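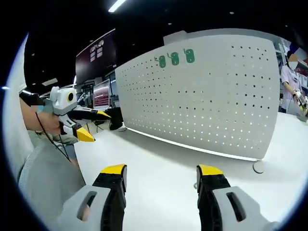 Ticket: label printer at packing desk drops off network, prints blanks after reconnect
Status: open, then closed, then open again, now closed
Opened: July 1, 2023
Site: Faretti, back packing room
Device: Nuvier label printer, the desktop one, not the big one by the dock
Software: Jurnance shipping, current version

Problem as reported
Printer goes offline in the middle of a batch. Jurnance says "sent" for every label but only the first few come out. Power cycle brings it back, then the next 6 labels are blank. After that it prints fine until it drops again. Happens more in the afternoon. Packing is holding orders because of it.

Log

Checked the obvious. Labels loaded right side up, roll is the correct type, print head closed all the way. Self test from the front button prints clean, dark, no gaps. So head is OK and it's not a media problem, at least not when it's running from its own memory.

Swapped network cable. No change. Moved to a different port on the switch. No change. Put the old cable back, it was fine.

Pinged it from the shipping PC while a batch was running. Good replies, then nothing for 15 seconds, then good again. Jurnance gives up after 8 seconds so of course it loses the job. Tried to raise the timeout in settings, the field is grayed out. Admin login needed, asked for it.

Got admin login. Timeout raised. Now it doesn't lose the job but the batch stalls and everybody thinks it's frozen and clicks Print again. Duplicate labels. Worse than before. Put it back.

Updated printer firmware. Took two tries, first one hung at the progress bar. Printer settings got wiped by the update, had to re-enter label size, darkness and speed by hand. Should of written them down first. They're at the bottom of this ticket now.

Closed ticket. Ran a test batch of 11, all good.

Reopened. Same thing, same afternoon. Blanks again too.

Called Grecu (they did the wiring and set up the router). They looked up the address list while I was on the phone. Printer was on automatic address and something else was picking up the same one - a tablet that gets carried in from the front office after lunch. That would explain the afternoon part. Tablet had the address typed in by hand, left over from the old setup I guess.

Set tablet to automatic. Gave printer a fixed address outside the automatic range. Updated the port in Windows on the shipping PC, then again in Jurnance, because Jurnance keeps its own copy and does not tell you. Restarted the print service. Deleted the two old copies of the printer so nobody picks the wrong one.

Ping steady through a full batch, tablet on and in use. No drop.

Blanks: separate issue, sort of. After a reconnect Jurnance was sending the leftover half of the broken job and the printer read it as empty labels. No drop, no leftovers, no blanks. Have not seen one since the address change. If they come back, clear the queue on the PC BEFORE turning the printer back on, not after.

Settings, so I don't have to guess again
Label size: 4 x 6
Darkness: 11
Speed: 3
Sensor: gap
Address: fixed, see the network sheet, row for packing

Still to do
- shipping PC at the second desk still has the old printer port, fix before anyone uses it
- ask Grecu for an updated address list, ours is out of date in at leest two places
- ask Jurnance support if the timeout message can say "waiting" instead of nothing
- spare roll of labels under the desk is the wrong width, send back

Closing. Reopen this one if it drops again, don't start a new ticket please.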